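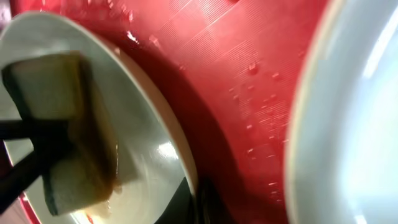
Block in the grip over the left bowl, wrist camera.

Workshop > Student projects > Culano > Notebook

Reading time: 3 minutes

Monday, written up after everyone had gone

Washing-up task, second week. Joana Coelho and Lourenço were on the arms, Celeste was on the laptop, and I was on paper towels, a post I seem to hold for life. The aim for the afternoon was modest: pick up something soft, take it to a dish, wipe, put it down, do it again without anyone shouting.

We are using brown sauce as the dirt. Fernanda Sampaio wanted coffee, on the grounds that there is always some going cold in the building, but coffee slides off a glazed bowl if you look at it firmly, and then the arm gets the credit. The sauce clings. It also soaks into anything porous and comes out again at a time of its own choosing, so the wiping score went down on several runs where the motion was fine. Lourenço has asked for those runs to be marked separately. Celeste has asked Lourenço to squeeze things out first.

Grip notes. The old setting (Henriques wrote it, left it in the config and graduated) closes until the motor complains. Good for blocks of wood. On foam it never really complains, it just keeps going, and you end up with a bow tie. I've changed it to close to a fixed width and hold there. First try was 25 mm, which held all right in the air and slipped as soon as the arm pressed down on a dish. We went narrower in small steps until it stopped slipping, and I wrote the final number on the whiteboard, where it has since been wiped off by somebody practising wiping. Will measure again. 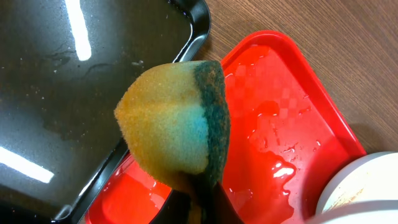
The other thing we keep relearning is that water changes the weight. A dry sponge is nothing. A full one sags in the jaws, and the bottom corner arrives at the dish well before the software thinks it should. Joana's fix is to come in higher and lower slowly until the current rises. Mine was to stop using so much water. We are trying Joana's.

Trays: keep both. The red one goes in the middle and the black one to the left of it, and they can overlap as long as neither rocks. Teresa Seixas wanted a single big tray with a drain hole, like a proper sink, and drew one, and it was a good drawing. It was also wider than the bench. Lourenço pointed this out with the tact one expects from a brother.

Timing. Celeste's logger has us at 181 seconds for the best complete run and 748 for the worst. The worst includes a long stretch where the left arm waited politely for the right arm, and the right arm waited politely for the left. Clister (our handover script, please do not ask about the name) is supposed to break ties by letting the left go first. It does, unless both arms ask in the same tick, and then it lets neither. Joana has a patch. It is 2 lines long and took her most of the afternoon, so I am told not to make remarks.

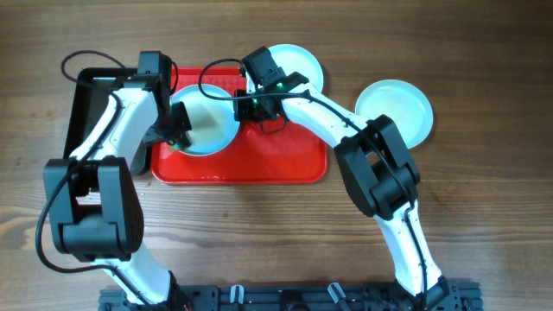

Photo: Culano student project, bench camera

For the open evening in March the plan is still a two-arm demo, left wiping, right moving the dishes along. I'd like the right arm's parking position pulled back towards the rail before then. It spends a lot of time leaning across the red tray, and the forearm gets in the way of the view from the head camera just when you want to know whether the bowl has been touched.

To do:
- measure grip width again, write it in here, in ink
- Joana's patch into Clister, then ten runs with nobody touching anything
- check the left arm's cable loop at full reach
- ask Merus whether the spare jaw pads are ever coming
- new sponge
- Lourenço to return the good tea towel

Stopped at the usual time. Next session starts with the patch, whatever Celeste says about calibrating first.

Contact the workshop | © Culano student project | Back to top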